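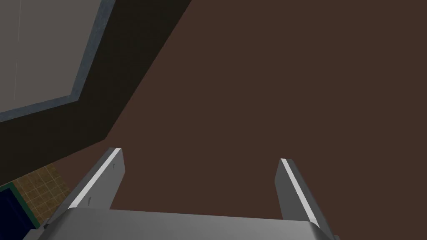

BUSCAMOS GENTE PARA EL OBRADOR Y LA TIENDA (y un puesto de reparto)

Publicado: 2025-05-29

Hola. Somos Dukdale, panadería de masa madre, obrador propio y despacho a la calle. Abrimos segundo despacho dentro del mercado de Zorgate y nos faltan manos. Va todo en este anuncio, leedlo entero antes de escribir por favor, que luego llegan correos preguntando el horario y el horario está puesto.

Puestos:

- Panadero/a de noche (2 plazas)
- Dependiente/a para el despacho de Zorgate (2 plazas)
- Repartidor/a con carnet B (media jornada)

PANADERO/A DE NOCHE

Entrada a las once y media de la noche, salida a las siete y media. Cinco noches por semana, dos de descanso seguidas. El descanso va rotando cada mes, el cuadrante se cuelga con antelación y se pueden cambiar noches entre compañeros avisando a Rami.

Qué se hace: refrescar las madres, amasar, divisiones, formado a mano de hogazas y barras, cargar y descargar horno de solera. Bollería poca, solo los brioches y las trenzas de anís. El hojaldre no lo hacemos nosotros por ahora. Limpieza de amasadora y mesas al terminar la tanda, cada uno la suya. Los sacos son de 25 kilos y hay que moverlos, tenedlo en cuenta.

Pedimos:
Experiencia formando a mano. No hace falta que sea con masa madre pero que hayas formado de verdad, no solo sacar barras congeladas de la bolsa.
Carnet de manipulador de alimentos en vigor, o sacarlo antes de empezar.
Poder llegar por tu cuenta a esas horas. El último autobús pasa a las once menos diez por la rotonda y el primero de la mañana a las seis y cuarto, así que para volver no hay problema, para venir justo justo. Hay sitio para dejar bici dentro.

Se valora:
Haber trabajado con centeno. Hacemos una hogaza de centeno al 80% que da mucha guerra y nos vendría muy bien alguien que no le tenga miedo.
Manejar porcentaje panadero. Las hojas de fórmula están todas así, sin gramos, y hay que calcular según pedido.

DEPENDIENTE/A, DESPACHO DE ZORGATE

Turno de mañana: de siete menos cuarto a dos y media.
Turno de tarde: de dos a ocho y media. Tres tardes por semana y el resto de horas se completa en mañanas.
Los festivos de apertura del mercado se trabajan por turnos y se pagan aparte.

Qué se hace: montar el mostrador, atender, cobrar, cortar pan en la máquina, apuntar encargos (bien, con teléfono y hora de recogida, que esto nos ha dado disgustos), cafés para llevar. Cerrar caja. Barrer y fregar la parte de dentro, la de fuera la limpia el mercado.

Pedimos:
Trato bueno con la gente. El mercado es de clientela mayor y quieren charla, y quieren la barra más tostada o menos tostada y hay que buscársela.
Soltura con las cuentas y con el TPV. Se enseña, no es difícil.
Saber o querer aprender los alérgenos de cada pieza. Hay una ficha por producto y la tienes que tener en la cabeza, sobre todo sésamo, frutos secos y huevo.
Hablar castellano con fluidez. Si además hablas árabe, rumano o inglés nos viene estupendo.

No pedimos experiencia en panadería para este puesto. Sí haber trabajado de cara al público en algo, lo que sea.

REPARTIDOR/A

De cinco y media a nueve y media de la mañana, seis días. Furgoneta nuestra. Ruta fija de restaurantes y dos coles, más algun encargo suelto. Hay que descargar cajas y firmar albaranes. Carnet B con al menos un año. Conocer el centro ayuda, las calles con pivote son un lío y cada una tiene su horario.

Si quieres más horas, se pueden completar en el obrador empaquetando, de nueve y media a doce. Decidlo en el correo.

CONDICIONES

Contrato indefinido en los cinco puestos, con el periodo de prueba que marca el convenio.
Alta desde el primer día y desde la primera hora. La prueba también se paga, ver más abajo.
Panadero/a: unos 2,000 euros brutos al mes con la nocturnidad incluida, en doce pagas. 
Dependiente/a y repartidor/a: según convenio, más plus de festivos. La cifra exacta la damos en la primera llamada porque depende de las horas que acabes haciendo.
Vacaciones: treinta días naturales. Cerramos quince en agosto y el resto los eliges, menos la semana de Reyes, que no se puede coger nadie vacaciones, lo sentimos, es la semana del roscón.
Ropa de trabajo a cargo nuestro, y la lavamos nosotros. El calzado también lo ponemos, nos dices número.
Pan para casa todos los días que trabajes.

QUIÉNES SOMOS

El obrador lo abrió Randa Boutros en un local pequeño de la calle Atallah, con un horno de segunda mano y una sola amasadora. Ahora estamos en la nave de detrás y el local pequeño quedó de despacho. Randa lleva las fórmulas, los pedidos de harina y la formación de los que entran. Rami Qaisi lleva las noches y los cuadrantes. De día hay equipo de mostrador y administración.

Trabajamos con harinas de molino, casi todas molidas a piedra, trigo, espelta y centeno. Fermentaciones largas en frío para las hogazas. Las barras de diario van con prefermento y fermentan menos, no vamos a decir otra cosa. La madre de trigo se refresca dos veces al día, la de centeno una.

El puesto de Zorgate lo cogimos en abril. Es el del fondo, al lado de la salida a los aparcamientos, donde estaba la mercería. Ya está la obra hecha y falta la licencia del rótulo y poco más. En Zorgate no se hornea, el pan llega del obrador en dos viajes, a primera hora y a media mañana.

Los encargos de empresa los llevamos con el programa Drokemero, se aprende en una tarde. Lo usan los de mostrador y el reparto, en el obrador solo se mira la pantalla de totales.

CÓMO ES EL TRABAJO DE VERDAD

Ponemos esto porque ya hemos tenido a gente que se va a la semana y lo pasa mal todo el mundo.

De noche hace calor en la zona de horno y en verano mucho calor. Hay extractor y ventiladores y se hacen pausas, pero calor hace. Las primeras semanas de nocturno el sueño va fatal, luego cada uno encuentra su manera. Hay ratos de silencio y ratos de correr, entre las tres y las cinco se corre. Se pone música, la elige quien está en horno.

En el mostrador hay cola de diez a una y antes de comer la gente viene con prisa. Vas a estar de pie casi toda la jornada. Las tardes son flojas y hay que aprovechar para encargos y limpieza.

En el reparto llueve y se reparte igual.

Nos equivocamos todos. Si se quema una hornada se dice y se rehace lo que dé tiempo, no se esconde en el contenedor. Eso sí nos importa.

CÓMO APUNTARSE

Mandad correo al obrador o traed el currículum en mano al despacho de Atallah, por la tarde mejor, por la mañana no os van a poder atender. La dirección de correo está en el pie de esta página.

En el asunto poned el puesto: PANADERO, TIENDA o REPARTO. Si os da igual uno que otro poned los dos.

En el correo contad:
Nombre y teléfono.
Desde cuándo podéis empezar.
Dónde habéis trabajado, con fechas más o menos.
Para panadero: qué tipos de masa habéis llevado y si era amasado en el sitio.
Para tienda: si preferís mañanas o tardes.
Para reparto: año del carnet.

No hace falta carta de presentación ni foto. Fotos de panes sí, si las tenéis, aunque sean feos. Si el currículum está en papel y no tenéis ordenador, lo traéis y ya está.

Si no tenéis permiso de trabajo todavía pero está en trámite, decidlo y lo hablamos, aunque para empezar tiene que estar concedido.

QUÉ PASA DESPUÉS

Primero una llamada corta, la hace Rami para los de noche y Randa para el resto. Llamamos de tarde, entre cuatro y siete.

Luego una prueba. La de obrador es una noche entera, pagada y con alta, y la de tienda es una mañana en el despacho de Atallah, también pagada. La de reparto es acompañar la ruta un día. No miramos la velocidad en la prueba, miramos que preguntes y que seas limpio/a trabajando.

Contestamos a todos, aunque sea para decir que no. Puede tardar, somos pocos leyendo correos y los leemos entre hornada y hornada. Si en dos semanas no sabéis nada volved a escribir sin apuro, igual se nos ha pasado.

PREGUNTAS QUE YA NOS HAN HECHO

¿Se puede hacer el puesto de noche a media jornada? Ahora mismo no. 

¿Cogéis gente en prácticas de la escuela de hostelería? Sí, pero va por convenio con la escuela, que os apunten ellos.

¿Hay edad máxima? No.

Soy celíaco/a, ¿puedo trabajar ahi? En el obrador hay harina en el aire todo el tiempo, no lo recomendamos. En tienda también se corta pan y hay migas y harina por todas partes. Consultadlo con vuestro médico antes.

¿Puedo llevar barba? Sí, con cubrebarbas. Uñas sin pintar y sin anillos ni pulseras, en obrador y en tienda.

¿Hay posibilidad de pasar de tienda a obrador? Sí, ha pasado. Tiene que haber hueco y ganas de madrugar, o de trasnochar, segun se mire.

¿Habéis cubierto ya el puesto de X? Si el anuncio sigue colgado es que no. Cuando se cubra lo quitamos de la lista.

Si conocéis a alguien que busque, pasadle esto. Gracias.

Obrador Dukdale
Calle Atallah, entrada por el callejón
Despacho nuevo: mercado de Zorgate, puesto del fondo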